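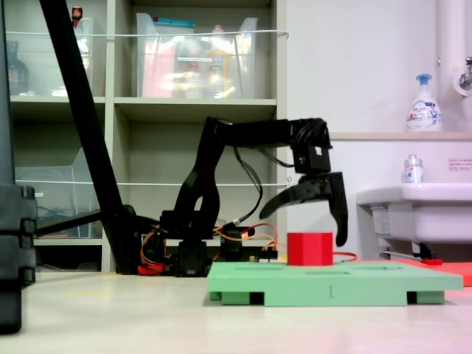 **Part-time shelf and supplies assistant, Meesuk shared workrooms, Noletville**

Posted 03/02/2022. Open until filled.

Meesuk rents out workrooms by the day and by the month. Each room has tables, open shelving, clear plastic storage bins and hand soap. Some of the rooms have a sink. Renters bring their own projects and use our shelves for their supplies. We need a person to keep the shelves in order, sort what comes in, and set the tables up again between bookings.

The job is 16 hours a week, spread over four mornings. The starting pay is $17.50 an hour, paid every two weeks. It is a regular part-time position and we expect to keep it going past June, when the Tulness building opens and there will be more shelving to look after.

## What the job is

Most of the work is at the shelves. The cubbies fill up with small household things: bottles, packages, lids, trays, cups, lengths of cable. People put things back where there is space, so a bin that was set up for one kind of item ends up with five kinds in it. You would take the bin down, empty it on a table, sort it, wipe it out and put it back with the right contents.

On a normal morning you would:

- check the booking sheet and see which rooms change hands that day
- go through the cubbies in those rooms and pull anything that is leaking, broken or past its date
- match lids to bins and set aside the ones with no partner
- top up hand soap and paper towels
- clear and wipe the tables, except where a renter has a hold card out
- put loose cups, blocks and boards back in the room they belong to
- note anything missing on the stock list

Hold cards matter. If a renter has left a card on the table, everything on that table stays exactly where it is, including things that look like trash. You can still do the shelves behind it.

We keep one stock list for all the rooms. It has 3,739 lines at the moment, and a good number of those are duplicates or things that were used up a long time ago. Cleaning up the list is part of the job and can be done sitting down on slow mornings. It is a plain spreadsheet.

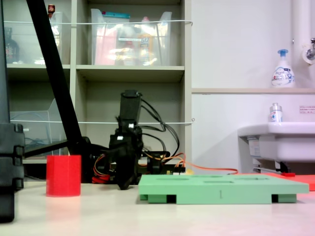 Bottles stand upright with the cap on, and they go toward the left of the shelf when there is a choice. Soft packages go in a bin. Trays can be stored flat or on their side, whichever lets you see what is in them. Nothing heavy goes on top of the unit. Our bins are clear so that renters can find things without pulling everything out, and for that reason we don't tape paper over the sides. Labels go on the shelf edge.

You will probably have your own opinions about how this should be done, and after the first month we would like to hear them. For the first month please follow the sheet.

## What we are looking for

- You can lift up to 40 pounds and use a step stool.
- You can read a small product label and copy it correctly into a spreadsheet.
- You show up on time. Renters start at 10 and the rooms have to be ready before that.
- You are comfortable working by yourself for a couple of hours at a stretch.
- You are careful with other people's things.

Experience in a stockroom, school supply room, library, kitchen or hotel is useful. It isn't required. We have no degree requirement and you don't need a car, although Tulness is hard to reach by bus before 8.

You will handle dish liquid, surface cleaner and similar products most days. Gloves are provided. If you are sensitive to scented products, tell us when you apply and we can talk about which rooms would work.

## Hours and training

Mornings are 7:00 to 11:00, Tuesday through Friday. We can move one of those days if you have a class or a regular appointment. We can't move two.

The first two weeks are paid training at the full rate. You would work alongside Saadet Çetinkaya, who manages the Noletville rooms and wrote the shelf sheet. After that you would have your own key and your own set of rooms, and she would check in once a week.

Paid sick time starts on day one. Vacation time builds up from the third month. There is no health insurance with this position.

## How to apply

Leave a letter at the Meesuk front desk in Noletville or mail it to the same address, marked "Shelves." One page is plenty. Please include:

- your name and a phone number where we can reach you during the day
- the mornings you are free
- the earliest date you could start
- a few lines about a place you have kept in order, at work or at home, and how you went about it

A resume is fine if you have one. Please don't send certificates or photos.

We call everyone who applies, including people we don't hire. Interviews take 30 minutes and are held in one of the workrooms. We will ask you to sort a mixed bin and write up what was in it, using the Brolley sheet, our one-page form for bin contents. You can look at a blank copy at the desk beforehand.

We ask for two references after the interview. A teacher, neighbor or former coworker is fine for one of them.

Questions about the hours or the lifting can go to Saadet at the front desk, any weekday after 11.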